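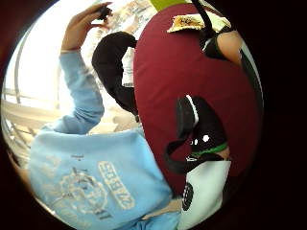
2 min read

I've been at Trundus long enough to remember when the packing list came off a printer and somebody had to walk it down the corridor. So forgive me if I get excited about sorting!

We handle returns. People send back toys, bags, kitchen bits, gifts that were the wrong gift, and every one of those has to be looked at, picked up, turned around and put somewhere sensible. Since March part of that has been done by the new line, which everybody calls Tutura because that was the name on the crates and it stuck. On its best shift so far it put through 705 items. I wrote that number on my hand so I could tell my sister.

What I didn't expect is how much of the job would turn into showing. For two hours of my day I'm not really sorting for the customer at all, I'm sorting so that the machine has something to learn from. You pick things up the way you always have, dark little objects, soft things, things with straps (oh, the straps), and then Branislav sits down with the recordings and asks why you took it by the top and not the side. I had no idea I did that! I've been grabbing things for years without a single thought about it, and now I have opinions on thumbs.

Jana Seidel is the one who got me to relax. My first week I was picking things up like a museum curator, very slow, very neat, and she told me the line would end up just as slow if I kept going. "Grab it like it's nearly lunch," she said. So I do. I wear my light blue sweatshirt with the big lettering most days, as it's soft and the sleeves are long and the hall is chilly until 11.

The hard items are still ours, and I love that part more than I used to. Anything squashy or floppy goes to people. Plush toys are my favorites, they fold in on themselves and you need to feel where the weight is. Bohumila Beneš has the table next to mine and she can tell a split seam with her eyes shut. The line can't do that, and Ludger Kuhlmann from planning has stopped promising that it will by summer.

Some things did get worse, I should say. There used to be 8 of us on the early shift at the long bench and we talked all morning. Now we're spread out, and two of the old crew moved over to the Stisgate building to do checking on screens. Nele Buschmann is one of them. She likes it, her shoulder has stopped hurting, but she misses the radio and I miss her singing over it. We've started taking our coffee at the same time again and she walks across for it.

My wrists are better too. The heavy bins go on the lift now, and I got home last night with enough energy to repot the tomatoes.

Next up is the bags category, handles and all, and Branislav wants me on it from the first morning. I've already started saving him the awkward ones.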